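About Basow

Basow is a small testing shop for robot hands. Companies that are choosing a gripper, an arm or a controller send us the hardware, or a list of what they are considering, and we try each option on the same set of everyday jobs. At the end they get a written report with the results for every attempt, including the failed ones.

Loubna Badawi started the company after several years of setting up arms on packing lines. Babatunde Ekpo joined in September of the first year and runs the test room. We have 2 benches for arms and a separate table for work done by hand.

How we test

Every job on our list is done by a person first. We record it from head height, at the same kind of table the arm will face later, and use the recording to decide what counts as a finished step. Refilling a spray bottle is one of the longer jobs. It has caps, a funnel, a liquid and a trigger head with a tube, and both hands are busy for most of it.
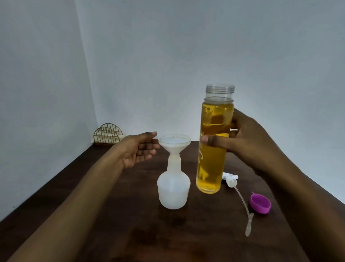
Refill job, done by hand: funnel in the spray bottle, full bottle held upright beside it.

After that we run the job on the arms. Each gripper gets 30 attempts at each step, with the arm, cameras and controller left the same. If a client wants to compare controllers, we hold the gripper fixed and change the controller. We don't change two things in one run.

Our current list has 192 steps. The results file holds 2,788 scored attempts, and clients can ask for any part of it that doesn't belong to another client.

What we have learned about caps

Screw caps give two-finger grippers more trouble than anything else we test. A person steadies the bottle low down with one hand and works the cap with the fingertips of the other. A single arm needs a clamp to do the same thing, and a clamp set too tight will squeeze a soft bottle out of shape. On two-arm setups we score the holding hand and the turning hand separately. 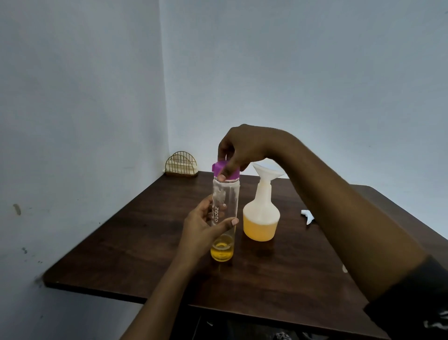
Who we work with

Most of our clients are small firms buying their first arm. Bajpai and Feta are both repeat clients, and we share a parts store with Gudel next door. We don't sell hardware or take a commission on it. To ask about a test, write to Loubna with the job you have in mind and the grippers you are looking at.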